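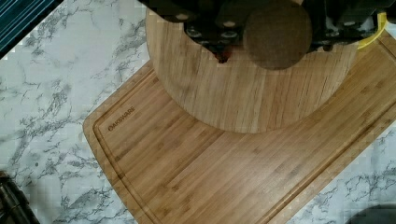
Have you ever wondered how a robot learns its way round a kitchen? I got to find out in July, when I went to the open day at Kituncombe, and I've been talking about it ever since!

The robots live in a big room with a kitchen set up inside it. Shiuli Hettiarachchi showed us round. She told us her team's robot is really just an arm, with a gripper where your hand would be.

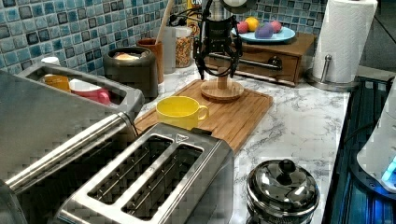
Picking things up sounds easy, doesn't it? Try it with your eyes shut and oven gloves on. You'd have to guess where the mug is, how wide to open your fingers and how hard to squeeze - and a robot has to work out all of that with numbers.
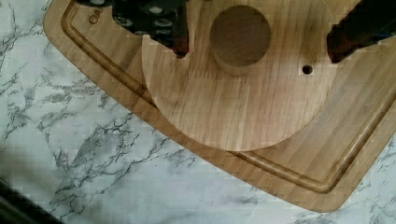 So how does it know when it's close enough? It has a small camera near its gripper, a bit like having an eye on your wrist. (Imagine doing your shoelaces with one of those!) The pictures go to a computer, which decides where the arm should move next.

Then it practises. Shiuli said they had done 2,000 goes at different kitchen jobs, and in the first 500 the robot mostly missed. I felt much better about my pancakes after that. 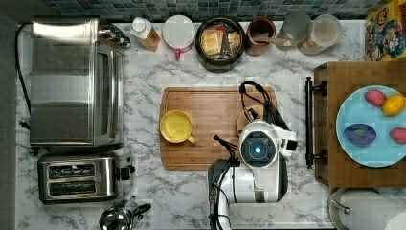 A second camera can help too, if it looks at the whole worktop from higher up. One sees the small stuff, the other sees where everything is.

The next open day starts at 9 in the morning, and children need to bring a grown-up. Rizwan Dewan runs the question table, so save him a hard one!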